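Domby Wool Mill, open weekend in May

The mill at Domby opens to visitors twice a year, and the spring one fell while we were staying in Paldale, so we went over on the early bus. The ride takes 33 minutes and drops you at the bottom of the hill. From there it is a steep walk past the old workers' cottages. Tickets were sold from a table inside the gate, cash only, and came with a folded map that left off the dye house.

We started in the sorting room because the line for the carding machines was already out the door. Fleeces come in from farms on the north side of the valley and are graded by hand on slatted tables. The woman working there let people feel the difference between shoulder wool and the coarse stuff from the back legs. The smell of lanolin is strong and stays on your hands for the rest of the day.

Carding is loud. They hand out foam earplugs and you should take them. The big machine dates from before the mill changed owners and still does most of the work. It was stopped for a few minutes at 10 so that the guide could explain the rollers, then started again and we could hear nothing more of what she said.

The weaving shed was the part I had come for. It holds 52 looms, though many are kept only for parts. Chae-won Hong, who designs the blankets, was threading a warp for a new pattern called Odach, a gray and rust check with a narrow border. She said setting up a warp that wide takes her two days, and she does not like to talk during the first of them. She was on the second, so she answered questions for a good while. Most of the yarn for that pattern is dyed on site. The rust color took several tries and she is still not happy with it under store lighting.

The dye house is across the yard - follow the pipes. Visitors have to stay behind a rope, and there was less to see than I expected, mostly steel vats with the lids down. The sample books on the side bench go back decades and you can leaf through them.

We had lunch at the Kong tea room next to the mill store. Soup and bread were good, the coffee was weak. It fills up by noon and there are only two tables outside. 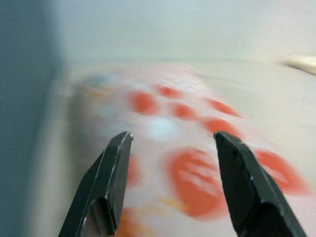

Black gripper fingers, pointing upward with a wide gap between the tips.

The store sells seconds at the back, in bins under the window. I bought a small blanket with a fault in one corner and a bag of darning yarn. Full-price blankets are expensive, but they will ship them, and the staff will hold one at the counter while you finish the tour.

Parking is in the field below the mill and was muddy near the gate. Wear shoes you can clean. The last bus back to Paldale leaves at 4:40 from the opposite side of the road, by the chapel wall, and there is no shelter at the stop.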